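3.2 Ablageflächen und Restflächen im Haushalt 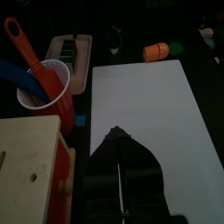 Abb. 4: Dunkle Tischplatte mit heller, weitgehend freier Platte; Haushalts- und spielzeugartige Gegenstände liegen ringsum.

Unter Ablagefläche verstehen wir im Folgenden jede waagerechte Fläche, auf der Dinge länger als eine Nacht liegen bleiben. Die Definition folgt im Wesentlichen Vanags, weicht aber in einem Punkt ab: Fensterbänke zählen wir mit, auch wenn dort nur Pflanzen stehen. Ilze Vanags hatte sie in ihrer Erhebung in Stornar ausgeschlossen, was den Vergleich der beiden Orte erschwert.

Die Befragung in Usholm umfasste 53 Haushalte. Erfasst wurden mehr als 400 Ablageflächen, die meisten davon in Küche und Flur. Die Befragten führten im Juni ein Tagebuch, in das sie abends eintrugen, was auf der jeweiligen Fläche hinzugekommen und was verschwunden war. Zwei Haushalte brachen die Teilnahme vorzeitig ab, ihre Einträge sind in der Auswertung nicht enthalten.

Auffällig ist der Umgang mit Flächen, die einem bestimmten Zweck vorbehalten sind. Schneidbretter, Schreibunterlagen und Tabletts werden im Tagebuch selten als Ablage genannt. Kleinteile sammeln sich neben ihnen an - oft in einem schmalen Streifen bis zur Tischkante, für den wir den Begriff Restfläche verwenden (vgl. Abb. 4). Ozoliņš beschreibt etwas Ähnliches für Werkbänke, führt es jedoch auf die Reichweite des Arms zurück. Unsere Daten lassen diese Erklärung zu, belegen sie aber nicht.

Mit der Wohnungsgröße hängt der Anteil der Restflächen nur schwach zusammen. Deutlicher ist der Unterschied zwischen Haushalten mit und ohne Kinder: Wo Kinder leben, werden Spielsachen und Küchengeräte häufiger auf derselben Fläche notiert. Auf die von Jerier vorgeschlagene Trennung nach Besitzern haben wir deshalb verzichtet. Die Zuordnung der Einträge zu den Raumtypen behandelt Abschnitt 3.3.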